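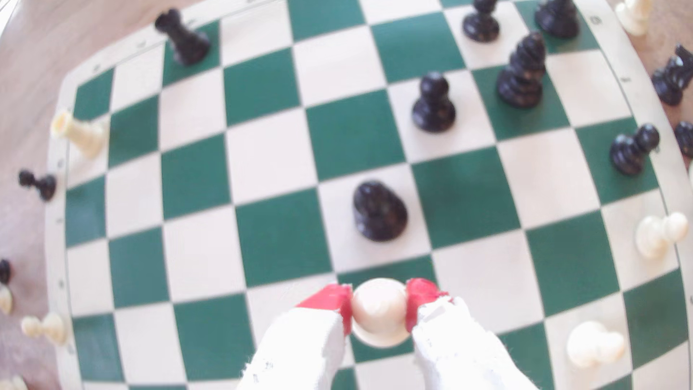
Game lending in the Skistura library district grew out of a simple request from the branches for something that school-age visitors could use between the end of classes and closing time. The district had lent toys and puzzles for many years, but games with many small parts were kept behind the desk and seldom asked for. Under the revised rules, branches could buy any game that stored flat, could be cleaned with a damp cloth, and could be played without help from staff. Chess met all three conditions. A green-and-white board with numbers and letters on a pale border gives beginners a way to find a square by name, and space on the table beside it is enough to hold the spare pieces. Other titles met one or two of the conditions and were admitted case by case.

### 4.2 Loans and returns by type of game

The district recorded 2092 game loans during the study period, across 28 branches. Loans were entered under the same system used for books, which allowed return dates and damage notes to be compared directly. Card games were borrowed most often and returned most promptly. Strategy games were kept longer and renewed more often, and 372 loans in this group were renewed at least once. The Hedlund and Wostel branches, which serve the two largest schools in the district, recorded more renewals than any other pair.

Damage notes were short and varied in wording from branch to branch. We therefore grouped them under "missing part," "torn or bent," and "soiled." Missing parts made up the largest group. Torn boxes came second, and several branches had already replaced boxes with cloth bags before the study began. Boards that roll up (Figure 3) were shelved upright in these bags and took up less space than folding boards. 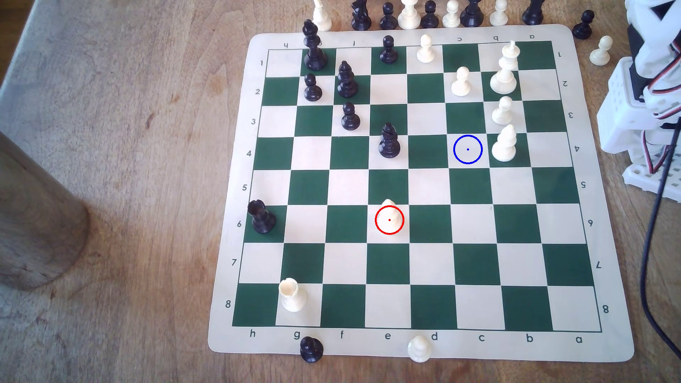 **Figure 3.** Roll-up vinyl chessboard with lettered and numbered border, game in progress.

Branches differed in how they handled a set returned with a part missing. Juso withdrew the set until a replacement arrived. Hedlund kept a drawer of loose parts and completed sets from it the same day. The second practice led to fewer days off the shelf, although it depended on the branch buying the same edition of each game over several years. We found 37 cases in which a substitute part did not match the rest of the set. None of these led to a complaint, and all of the sets were borrowed again.

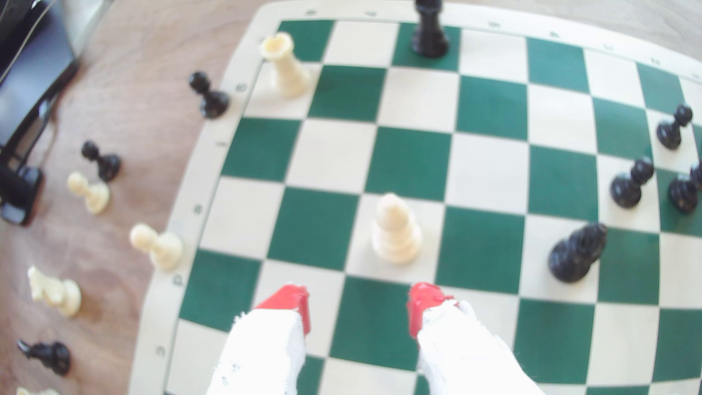
Should a branch charge borrowers for a missing part?

The loan records do not support a charge. Branches that billed borrowers recovered few parts and spent staff time on letters, while those that sent a single reminder received a similar share of parts back. The district ended all part charges in October, and the effect of that change falls outside the period covered in this section. Loss of a complete game is treated in the same way as loss of a book.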